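Regrading Walis: Vilja Turunen on the new transfer

The restoration of Walis runs 100 minutes, the same as the theatrical cut, and comes from the original camera negative. Vilja Turunen supervised the picture work and the final grade. She spoke by phone on a Tuesday, between two disc check sessions, and kept to the subject.

The film has had two previous home releases. The DVD was taken from an interpositive, and the first Blu-ray reused a high-definition master made for television. Turunen has worked with both.

"The DVD is soft but the color is close," she said. "The Blu-ray is sharper and the color is wrong. Somebody pushed the mids toward teal in the harbor scenes, and the skin tones went with it. If you only know the film from that disc you will think ours is too warm."

The negative had been stored at Doncombe under reasonable conditions. Shrinkage was low. The main problems were at the reel ends, where earlier printing had left scratches on the base side, and in the optical sections, which had been cut into the negative as dupes. All the dissolves in Walis are opticals, as are the titles and one slow fade in the ferry sequence.

"You can't get the detail back in an optical," Turunen said. "It's two generations down from the shots on either side. What you can do is match the contrast and the grain so the jump is smaller. We looked for the separate elements to rebuild the dissolves and found three of them. I decided not to use them. Three clean dissolves in a film full of dupes would stand out."

The scan was done wet-gate at 4K. The shot list came to 803 entries, including titles, and every entry was graded separately. For reference the team had a release print and a set of timing notes kept by Vilho Valtonen, the film's cinematographer, who attended four of the grading sessions.

"The print had faded a little in the yellow layer, so we trusted it for density and not for hue. Vilho's notes gave printer lights by reel. You can't apply those numbers to a digital grade, but you can see where he wanted a scene darker than the one before. That settled a lot of arguments."

One of those arguments concerned the night interiors in reel four. On the older disc the back wall of the kitchen is readable. In the new grade it goes to black behind the mother for most of the scene. Turunen expects complaints.

"Vilho exposed the wall so there would be something there, and then he printed it down. The information is on the negative. That doesn't mean it was meant to be seen. He sat next to me and said down, down, down, and we stopped when he stopped."

High dynamic range was handled with similar restraint. The HDR version peaks well under what the format allows, and most of the film sits at levels close to the standard grade. The exceptions are the welding shots and the sun on the water in the last reel.

Grain was left alone apart from the opticals. Dust and scratch removal was done by hand after a first automatic pass, and the automatic pass was rejected on 17 shots, all of them containing rain or sparks.

"The software sees a white dot that exists for one frame and takes it out. In a rain scene that's the rain," she said. "We turned it off for those shots and painted them manually. Nimal Begum did nearly all of that, and it took longer than the rest of reel two together."

The sound was handled separately by Onni Kettunen, who worked from the magnetic master. The film was released in mono, and the disc carries that mix as the default track. A stereo remix prepared for the earlier Blu-ray has been dropped. Turunen had no part in the decision but agrees with it.

"The remix moved the foghorn. It's in the left channel when the boat is on the right side of the picture. Onni played it for me once and then we went back to the mono."

The release comes from Molwood as a two-disc set, with the feature on UHD and again on Blu-ray. Extras are modest: a trailer, a conversation between Valtonen and the critic Kazue Yoshida, and the short Ojala, made by the same crew the winter before. The short exists only as a 16mm print and has been scanned in 2K.

Asked about compression, Turunen was more specific than most people in her position. The feature has a full 100 GB disc to itself, and the encode was checked scene by scene.

"Fog is the hard one. Fog with grain on top is harder. The first encode had banding in the pier shots, visible on any decent panel, so it went back and we moved bits over from the daytime exteriors," she said.

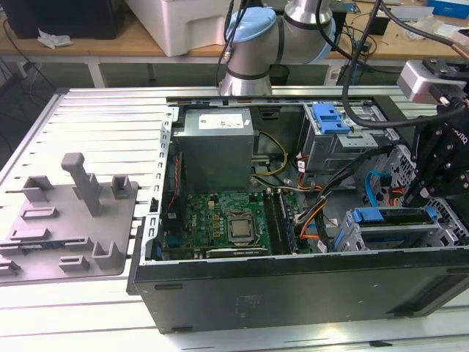
"The second encode was better at the pier and slightly worse in the market, where the cobbles lost some texture. The third one is what's on the disc. I watched it on a monitor and then on an ordinary TV with the motion smoothing off — please turn it off — and I have no notes left on the picture. The menu font I would still change."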